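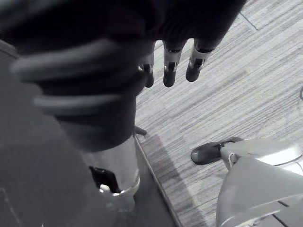 Gadisa Woldegiorgis

CHAPTER 7
What Things Cost, and Who Says So

On a Tuesday in February, the only bakery in Jarby raised the price of a loaf by a nickel. By noon the owner had been called a thief by two customers and a fool by her brother-in-law, who thought it should have been a dime. All three critics bought bread.

This chapter is about prices. You have been paying them all your life, so you may feel you know the subject already. People who own teeth feel the same way about dentistry.

We begin with a plain question. Jarby has 1,734 residents and one bakery. Reltent, across the river, has 1,049 residents and two. In which town would you expect bread to be cheaper? Write your guess in the margin, in pencil, and leave it there. Section 7.2 will be unkind to some of you.
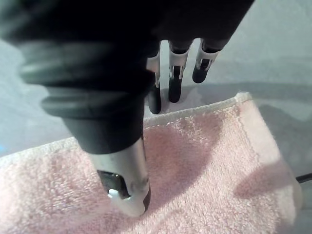
The owner, for her part, did not consult a supply curve. She looked at her flour bill, looked at the loaves left over on Monday night, and changed the number on the chalkboard. Economists would say she was responding to a rise in input costs. She would say flour went up. Both statements are correct, and one of them will be worth more points on your midterm.

Before reading on, you should be comfortable with the following from Chapter 6: fixed costs, variable costs, and the sad history of the Fududden ferry, which sold 300 tickets in its best month and needed 206 more to pay for its fuel.

7.1 The Price on the Chalkboard

A price is a sum of money that a seller asks and a buyer may refuse. Most of the trouble in this chapter comes from the word "may."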